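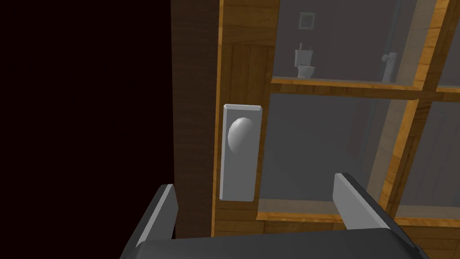
홈 오픈데이에 가면 집 안을 어디까지 둘러봐도 되나요?

집주인이 열어 둔 곳이라면 화장실이든 다락이든 들어가도 되고, 닫혀 있는 문은 안내하는 분께 먼저 여쭤보면 됩니다. 제가 다녀온 그롤탐홀름(Groltamholm) 옛집 공개 행사에서는 입구에서 나눠 주는 종이에 집마다 들어갈 수 있는 방이 적혀 있었어요.

그롤탐홀름은 마르크베리(Markberg)에서 완행버스를 타고 한참 들어가야 나오는 작은 동네입니다. 해마다 10월이면 오래된 집 몇 채가 문을 활짝 열고 손님을 맞는데, 저는 몇 년을 벼르기만 하다가 지난번에야 겨우 다녀왔어요. 다녀와서 바로 적어야지 했는데 사진 정리하랴 이삿짐 싸랴 차일피일 미루다 보니 해가 바뀌고 말았습니다. 그래도 잊어버리기 전에 써 두고 싶어서 따뜻한 차 한 잔 옆에 놓고 앉았어요. 글이 좀 길어질 것 같으니 천천히 읽어 주세요.

버스에서 내리자마자 맡은 냄새가 아직도 기억납니다. 젖은 낙엽 냄새에 장작 타는 냄새가 섞여 있었는데, 어릴 적 외할머니 댁에 가면 나던 바로 그 냄새였어요. 정류장 앞 마을회관에서 입장권을 팔았고, 표를 사면 손으로 그린 지도를 한 장 줍니다. 제 표에는 591번이라고 찍혀 있었어요. 아침 일찍 왔다고 생각했는데 앞에 벌써 그렇게 많은 분이 다녀갔나 싶어 깜짝 놀랐더니, 표 파는 분이 웃으면서 예매표부터 번호가 이어지는 거라고 알려 주셨습니다.

처음 들른 곳은 지도에 피드게이트(Pidgate)라고 적힌 집이었어요. 언덕 아래에 납작하게 엎드린 듯한 나무집인데, 현관이 어찌나 낮은지 키가 큰 분들은 다들 고개를 숙이고 들어가더라고요. 안에 들어가면 바로 부엌이 나오고, 한쪽 벽을 통째로 차지한 화덕에서 진짜로 불을 때고 있었습니다. 안내하는 할머니께서 납작한 보리빵을 구워 한 조각씩 나눠 주셨는데, 겉은 바삭하고 속은 살짝 시큼한 것이 버터만 발라도 참 맛있었어요! 두 조각 먹고 싶었지만 뒤에 줄이 길어서 참았습니다. 이 집은 마룻바닥이 창가 쪽으로 눈에 띄게 기울어 있어요. 구슬을 굴려 보라고 아이들에게 하나씩 쥐여 주는데, 솔직히 어른들이 더 신나게 굴렸던 것 같아요(저도 세 번이나 굴렸습니다).

피드게이트의 이층은 좁은 계단으로 올라가야 해서 한 번에 다섯 명씩만 들여보냅니다. 기다리는 동안 뒤에 서 계시던 부부와 이런저런 이야기를 나눴어요. 그분들은 낡은 집을 사서 직접 고치는 중이라고, 오늘은 창틀 이음매만 보러 왔다고 하시더라고요. 덕분에 저도 올라가서 창틀을 유심히 보게 됐습니다. 못을 쓰지 않고 나무쐐기로만 짜 맞춘 창이라는데, 설명을 듣고 나니 그냥 지나칠 뻔한 모서리 하나도 예사로 보이지 않았어요. 이층 침실에는 누비이불이 깔려 있고, 만져 봐도 된다고 적혀 있어서 살며시 쓸어 보았습니다. 생각보다 훨씬 묵직했어요.

점심은 마을회관 뒤편에 차려진 천막에서 먹었습니다. 완두콩 수프에 호밀빵, 그리고 사과를 얹은 케이크가 나왔어요. 수프가 좀 짰지만 날이 쌀쌀해서 그랬는지 한 그릇을 싹 비웠습니다. 같은 식탁에 앉은 분들끼리 어느 집이 좋더라, 어느 집은 줄이 길더라 하며 정보를 주고받는 분위기가 무척 정겨웠어요. 거기서 들은 말을 믿고 원래 계획에 없던 위홍이(Wihongi) 집으로 발걸음을 돌렸는데, 결과적으로는 그날 제일 오래 머문 집이 되었습니다.

위홍이 집은 마을에서 꽤 떨어져 있어서 개울을 따라 43분을 걸었어요. 지도에는 금방인 것처럼 그려져 있으니 다음에 가실 분들은 꼭 편한 신발을 신으세요. 저는 멋을 부린다고 굽 있는 장화를 신고 갔다가 발뒤꿈치가 다 까졌습니다. 그래도 길은 정말 예뻤어요. 개울 옆으로 오리나무가 죽 늘어서 있고, 중간쯤에 누가 내놓았는지 모를 벤치가 하나 있어서 잠깐 앉아 귤을 까먹었지요.

이 집은 예전 주인이 책을 아주 좋아하던 분이라고 합니다. 거실은 물론이고 복도와 계단참까지 책장이 들어차 있는데, 행사 준비를 하면서 정리한 목록이 무려 2,163권이라고 적혀 있었어요. 절반 이상이 원예와 양봉에 관한 책이라 저처럼 베란다에서 허브 몇 포기 키우는 사람에게는 보물창고나 다름없었습니다. 꺼내 읽어도 되는 칸에는 초록색 리본이 묶여 있어서, 창가 의자에 앉아 접목하는 법이 그려진 책을 한참 들여다봤어요. 글은 거의 못 읽었지만 그림만으로도 재미있었습니다.

뒷마당에서는 그 집 사과나무에서 딴 사과로 주스를 짜고 있었어요. 커다란 나사를 돌려 누르는 옛날식 압착기인데, 손님들도 돌아가며 손잡이를 돌려 볼 수 있습니다. 보기에는 쉬워 보여도 마지막 반 바퀴는 온몸을 실어야 겨우 돌아가요. 갓 짠 주스는 색이 금세 갈색으로 변하지만 맛은 진하고 새콤해서, 한 병 사서 가방에 넣고 왔습니다. 병이 무거워서 돌아오는 길에는 조금 후회했어요.

아쉬운 점도 적어 둘게요. 안내문이 대부분 그 지방 말로만 되어 있어서 글을 읽는 데 시간이 많이 걸렸고, 마르크베리로 돌아가는 버스가 너무 일찍 끊깁니다. 저는 막차를 놓칠까 봐 언덕 위 예배당은 바깥만 보고 내려왔어요. 안쪽 천장 그림이 그렇게 곱다던데, 지금 생각해도 속이 쓰립니다. 그리고 집 안에서는 신발을 벗거나 덧신을 신어야 하는데 덧신이 오후에는 동이 났으니, 두꺼운 양말을 한 켤레 챙겨 가시면 좋겠어요.

나중에 마을 소식지를 보니 이번 행사에 다녀간 사람이 약 1,496명이라고 하더라고요. 조용한 동네에 그만한 손님이 들었으니 주민분들도 참 고생이 많으셨을 것 같습니다. 길을 물을 때마다 하던 일을 멈추고 모퉁이까지 따라 나와 주시던 분들이 자꾸 생각나요. 다음번에는 마르크베리에서 하룻밤 묵고 첫차로 들어가서 예배당부터 볼 생각입니다. 혹시 그 동네에 묵을 만한 작은 숙소를 아시는 분이 계시면 댓글로 알려 주세요. 아침밥이 나오는 곳이면 더 좋고요!

작성일 06/02/2024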